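Laying Out Parts for Small Board Assembly

Scope: bench layout for kits made up of round circuit boards, small leaded components and wire harnesses. Procedure by Benedek Csizmadia, bench notes by Sille Egilsson.

1. Clear the tabletop and wipe it down. A white surface makes dropped hardware easier to find.

2. Set out the bins. Each part type gets its own bin, and bins stay near the corners so the middle of the table is free.
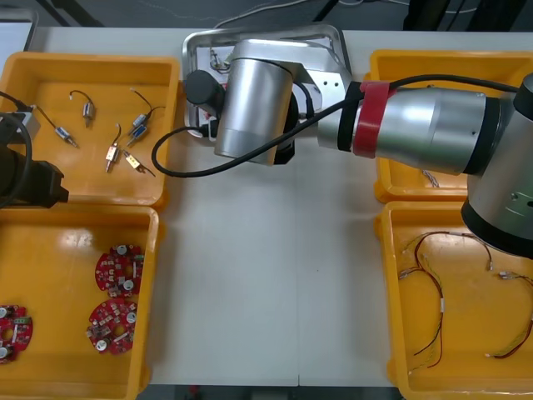 3. Load the leaded components first. Place them one at a time, bodies apart, leads not crossing. Do not pour them from the bag. Tangled leads bend at the body and the part has to be scrapped.

4. Lay the boards flat, component side up. Handle them by the rim. Boards may touch at the edge but must not be stacked.

5. Lay harnesses side by side with the connectors free. Cut any ties before loading.

6. Line a shallow steel tray with white paper and put it in the center. Parts for the current unit are staged on the paper. Replace the sheet when it is marked or creased.

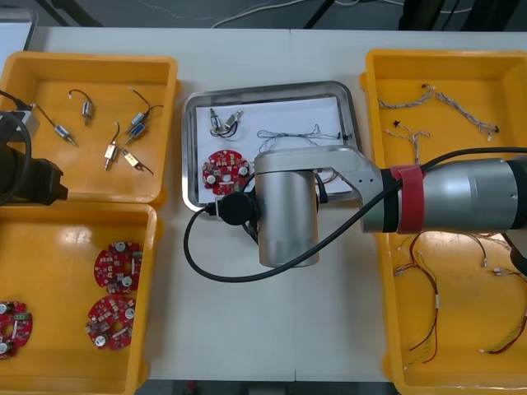
Paper-lined steel tray in the center, component and board bins to the left.

7. Check the bins against the kit sheet. For kit 181, confirm 3 boards before starting. Record shortages on the Nodik form and send it to Dolores Gallagher before the kit is opened for work.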